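Stirko Round Food Container, Green Lid: Review
Sat 31 March

I bought a pair of these at Paltside to replace a stack of takeout tubs that had lost most of their lids. After more than 50 lunches I have a fair idea of what they do well and what they don't.

The container is a plain tapered tub in frosted plastic. It holds a good serving of soup or stew with room left for a piece of bread on top. The two I own nest inside each other when empty, though you have to store the lids separately. Mine stand upright next to the cutting boards.

The lid is the reason to pick this one over the Heinonen tub I used before. It has a bright green rim with a recessed panel in the middle that you can partly see through. Don't expect to read a label through it, but you can usually tell rice from chili. The outline isn't a full circle either. Two opposite sides are flattened, and I find those are the easiest places to hold it. 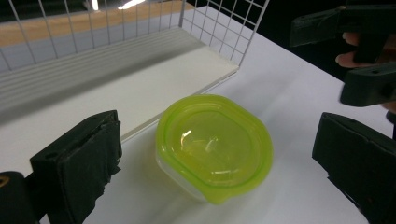

Opening and closing

There is a small rounded pull tab on the rim. It's short, and with cold or greasy fingers I sometimes need a second try. Once the tab is up, the rest of the lid follows easily. To close it, press down all the way along the rim. Pressing on the center panel does nothing useful.

Leaks

I filled one with water and left it upside down in the sink for 17 minutes. A few drops got out near the tab. Thick food has been fine in my bag. Thin broth I carry upright, with a towel under it.

Cleaning

The groove inside the rim catches food — tomato sauce especially — and needs a brush. The tub itself rinses clean. Both parts go on the top rack of my dishwasher and the lids still fit. Water sits in the recess of the lid after a cycle, so tip it out before you open the rest of the rack.

Price

I paid 11 dollars for the pair. Paltside doesn't sell the lids on their own, and I would buy a spare if they did.

Rating: 4 out of 5. I took a point off for the short tab.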